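Zasach comes to Android phones

Good news for everybody who has been writing to me since October asking when the Zasach bus ticket app would leave the iPhone – it went up for Android this week! I put it on my old Atwood phone, which has very little room left on it, and it took up 80 MB and opened without any fuss. Jui-lin Yen tells me the timetables now cover 120 routes, and you can keep up to 2 tickets saved for when you have no signal. Monthly passes aren't in yet, so hang on to your card a while longer, and do write in if the payment page gives you trouble. 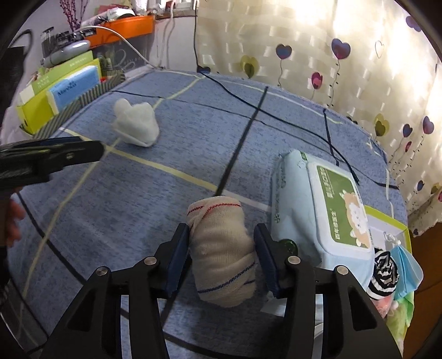

Coming up next time

Annag Chisholm tries the new Hsiao keyboard and compares it with the one she has been typing on for years.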